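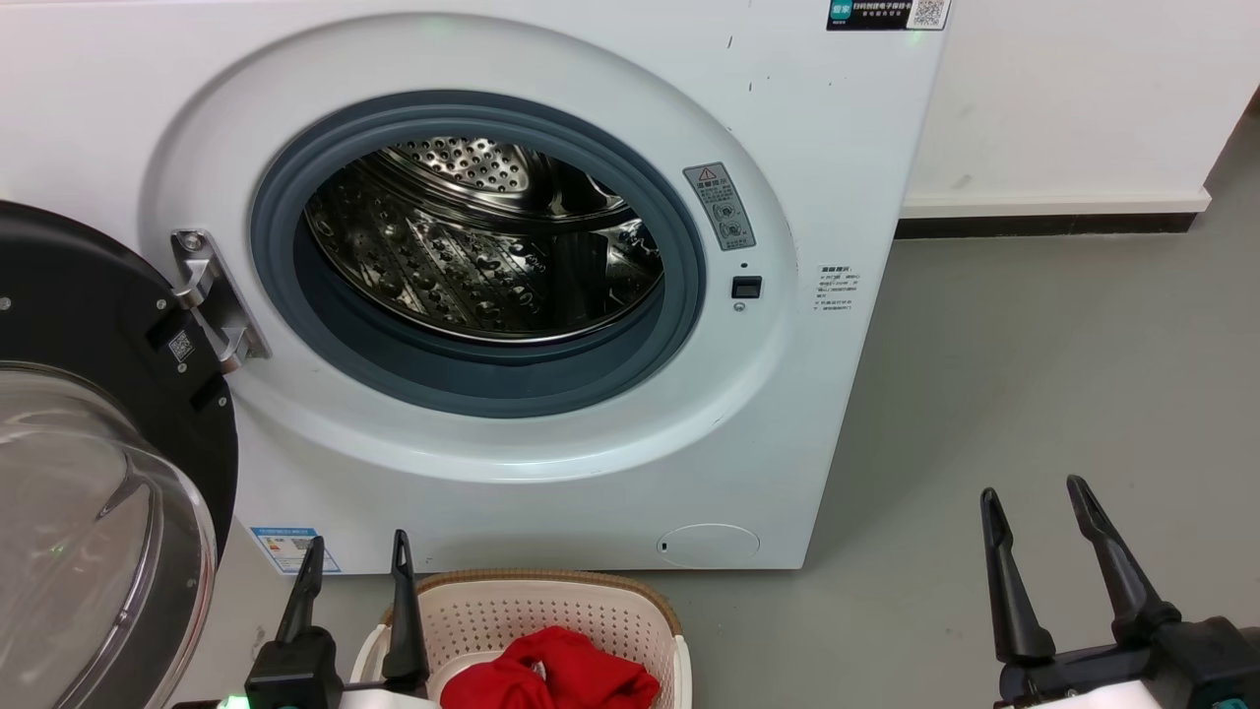 ¿Merece la pena pagar 899 euros por el kit de colada de Skevov? Para mi casa todavía no, pero voy a agotar el periodo de prueba antes de decidir.

Inicio > Diario > Julio > El kit de colada

Diario Archivo Casa Aparatos Contacto

Las siete y media de la mañana, ya con café. Apunto lo de ayer antes de que se me mezcle con lo de hoy.

El kit son dos brazos con pinzas de dos dedos, una base con ruedas, el programa de colada y el soporte por correo. Los 899 euros son por la temporada completa, en alquiler. La prueba dura 27 días y llevo 15. Lo trae a la zona una tienda de Wanport, Pillay, que cobra aparte el transporte si vives fuera del casco urbano. Yo vivo fuera.

Ayer tocaba cargar la lavadora, que es la parte que más me interesa. Tender lo hago con gusto, doblar también, pero agacharme con la espalda como la tengo es otra cosa. La máquina es de carga frontal y está junto a la pared. Las etiquetas vienen en chino y al programa eso le da lo mismo, porque no lee nada del aparato: trabaja con la boca del tambor y con la puerta. La puerta hay que dejársela abierta. Según el manual puede abrirla él, pero en mi modelo lo intentó dos veces la semana pasada y las dos pidió ayuda.

El cesto va en el suelo, delante de la lavadora. Dejé uno de plástico, beige, de los que imitan el trenzado, con una prenda roja dentro. El manual recomienda empezar así, con una sola pieza y de un color que destaque. Con el cesto pegado a la máquina le cuesta menos que con el cesto a un lado, eso lo comprobé los primeros días.

Anoté lo siguiente de la sesión. Cogió la prenda al segundo intento. La levantó despacio, la metió en el tambor y se le quedó una manga fuera, sobre la goma gris. La empujó con el otro brazo. Tardó bastante más de lo que habría tardado yo, y estuve de pie todo el rato mirando, así que de momento no he ganado tiempo. La espalda sí lo nota.

Después probé con una carga normal, mezclada. Las toallas bien. Las sábanas mal: coge una esquina, tira, y el resto se engancha en el borde del cesto y lo arrastra por el suelo. Los calcetines los deja para el final y alguno no lo ve. Al acabar dijo que el cesto estaba vacío y quedaban dos en el fondo.

Escribí al soporte y me contestó Ngozi Uzor a media tarde. Dice que lo de las sábanas es conocido y que conviene dejarlas hechas un bulto, sin doblar. Sobre los calcetines me pidió que pusiera más luz en el suelo. Fue correcta y no intentó venderme nada. Le pregunté también por la puerta y me dijo que lo consultaba con quien lleva las bisagras, que a estas alturas no sabía decirme más.

Comparado con el Stustach que tuvo mi hermana, este es más lento y mucho menos ruidoso. Aquel solo servía para mover el cesto de una habitación a otra —y aun así se quedaba parado en las alfombras—. No son el mismo producto, pero en la tienda los tienen juntos y uno acaba comparando.

La base se carga de noche en el pasillo. Ocupa casi todo el paso y hay que rodearla para ir al baño. Tengo que medir si cabe en el hueco de la despensa.

Pendiente para hoy: sábanas en bulto, lámpara en el suelo, probar con el cesto un poco más a la derecha. Preguntar en Pillay si el transporte de vuelta también lo pago yo, que en el contrato no lo encuentro. Y comprar detergente.

Entradas recientes
El kit de colada: primera semana
Medidas de la despensa
El Stustach de mi hermana
Ejercicios para la espalda
Viaje a Wanport con lluvia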